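My third month in the rented room

When I moved to Zaltside in the spring I had two suitcases and a rice cooker, and I believed that one furnished room would be enough for me until I find a real apartment. The real apartment did not come. Now it is three months and I want to write down how it is to live in one room, for those who are thinking to do the same.

The rent is 600 a month, with water and heating inside. Electricity is separate. In May I paid 91 for it, which was a shock, and I learned that the small heater in the corner had been running at the lowest level since the day I came. Please check the heater on your first evening. Mine has its switch behind the wardrobe.

The agency is called Van Beek, and they were correct with me, but slow. I asked for a second key and received it after 15 days. If you rent from them, ask for everything in one letter, because each new letter goes to the end of the line.

The kitchen is shared between four rooms. On paper this sounds fine. In practice everybody comes home hungry at the same hour, and there are only two burners that work well. I tried to cook at five, I tried to cook at nine. At nine it is quiet, but then I am too tired to cut vegetables and I eat bread with cheese standing up. So little by little my small meals moved into my room, and the kitchen is for soup and for washing dishes.

I did not expect how much I would miss a table. The room has a desk, but the desk is for work, and I do not like crumbs between my papers. My mother would be angry to see me drinking tea in bed. I do it every morning now, and I have become a person who shakes out the sheets at the window before seven.

Storage is the other question. I bought a narrow shelf from Trultby and it holds more than I thought — winter sweaters below, dry food in the middle, books on top. What does not fit on the shelf I try not to own. It was hard with the books. I gave eleven of them to the library in Stanov and afterwards I borrowed one of them back.
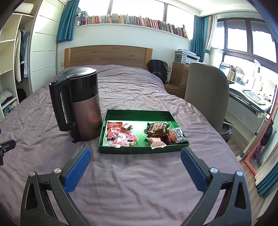 Lai-ching Shih wrote to me after my last post that I should stop calling it temporary, she lived in one room for six years and only began to like it when she bought a proper lamp and painted the door. I have thought about her message many times. I am not allowed to paint the door, it is written in the contract, but a lamp I can buy.

Next time I will write about the laundry, which is in the basement and has its own rules.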